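Karia bathroom – notebook, Friday, February

Second-floor unit, small bathroom. Entry covers drain check, shower enclosure and toilet area. Cleaning and descaling next week are Lieven's.

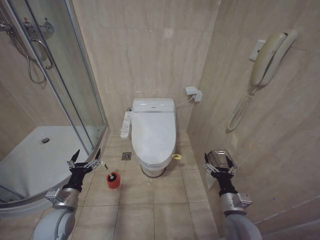

Started 9:40. Work order from Hustedis lists three items: slow floor drain, scale on the shower fittings, and a general check of the bidet seat before the unit is let again. Took them in that order.

Floor drain. Square metal grate, set in the tile between the toilet and the shower. Lifted the grate, pulled hair and a plug of grout crumbs from the trap. Flow test with a 5 L bucket: 70 s to clear before, 19 s after. Grate rinsed and put back. The tile falls toward it correctly from the shower side. From the toilet side the fall is close to nothing, so water poured there sits until pushed. Not fixable without lifting tile. Noted for Olaniyan, no action from us.

Shower tray. White tray, round drain near the back. Filled to a shallow level and released, no backup into the floor drain. Silicone between tray and wall is sound except for 300 mm at the rear, where it lifts with a fingernail. Cut out and redo. Needs a full day dry before cutting, so the shower stays out of use from Monday.

Enclosure. Curved glass in aluminum. Door runs but drags at the last part of its travel. Lower rail had soap residue packed into the track. Scraped it with a plastic blade, wiped with diluted citric acid, rinsed. Better, still not free. I suspect the rollers and would rather replace the set than adjust worn ones again. Rafail Liapis had the same enclosure type on the Nutberg job and used the generic rollers – ask him for the diameter before ordering.

Mixer and hose. Chrome mixer on the rear wall, slide bar, coiled metallic hose. Scale at the hose nut. Flow at the hand shower measured 193 mL in the first 2 s with the valve fully open, repeated three times, same within reading error. Acceptable. Descale anyway. Do not leave acid on the chrome longer than 10 min, the finish on the last one went cloudy.

Toilet. Electronic bidet seat, control panel on the left side of the seat, cord to the outlet fixture on the back wall to the right. Switched off at the breaker before touching anything, then back on for the function check. Wash, stop and seat heat respond. Two of the small buttons need a hard press. Cleaned around the panel with a barely damp cloth, no spray. Dark gray ring around the base probed all the way around, no gaps, no movement of the bowl when rocked.

Red brush holder stays with the unit per the inventory. Emptied and rinsed it, and put it back in front and to the left of the toilet. Lieven De Graaf wants it moved to the wall side. The handle would then foul the cord, so I left it.

Materials used: 400 mL citric solution, one plastic blade, two cloths.

Open:
– roller diameter from Rafail
– silicone, sanitary grade, white, one cartridge
– panel buttons, recheck after a week of use
– note to Olaniyan on the tile fall

Finished 12:15. Breaker left on, window vent open.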